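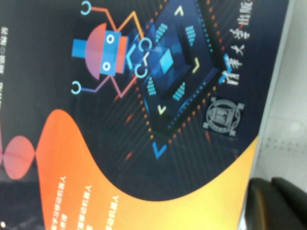

Robot and microchip artwork on a dark book cover.

How to make a happy mail envelope for a friend abroad

My friend Prasert Ratanaporn lives in Onsri and we write to each other since many years. In the last letter he asked for "something from your street, but flat". So this week I made him a packet, and I wrote down the steps for readers who want to try the same.

What you need
One strong envelope (mine is a C5 from Fokard, but any will do)
Nine small flat things, or fewer
A sheet of thin card
Paper tape, a glue stick, scissors
A kitchen scale

Step 1. Collect before you buy
Look first in your pockets and drawers. Tram tickets, a bakery bag, labels from jam, the corner of a newspaper with the weather forecast. I keep mine in a biscuit tin from one August to the next, and the tin is always too full. Leave out coins, seeds and food, because many countries do not let them in. Tea bags are a difficult case — ask at your post office.

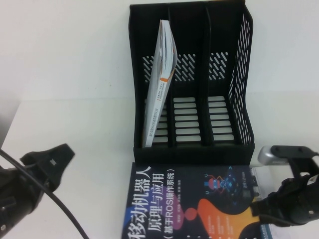

When you have a little pile, put away everything thicker than a button. Thick things get caught in the sorting machines and the envelope may arrive open. Mine did once, with only half a map in it.

Step 2. Make the pocket
Cut the card to 155 mm wide and 380 mm long. Fold the bottom part up, so that it covers a bit less than half of the card, and tape both sides. Press the fold with the back of a spoon. Now you have a pocket with a high back, and on this back you can write your letter. If your card has a shiny side, keep it outside, as ink does not dry well on it.
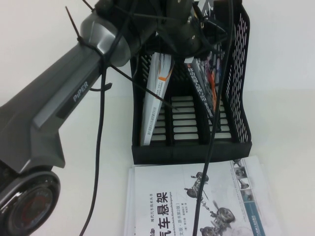
Fill the pocket with the largest piece at the back and the smallest in front. I put a label on each piece, with one line only: where I found it and what I was doing. Prasert says he reads these lines before the letter, so now I take more care with them.

Fold the high part down over the pocket and close it with one small piece of tape. Do not use glue here. It should be easy to open again.

Step 3. Weigh and decorate 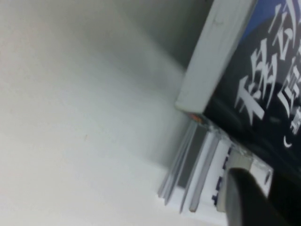 Step 4. Close and send
Put everything on the scale together with the envelope. Mine was roughly 400 grams the first time, much too heavy for the price I wanted, and I had to take out a whole Gerov timetable. Write the address with a waterproof pen before you add stickers or stamps, and leave the right upper corner free. For the flap I use Skorkix paper tape, two strips, one across the other.

Write the date of posting in your notebook. My packet left on 2020-05-08 and I have not heard yet if he has it.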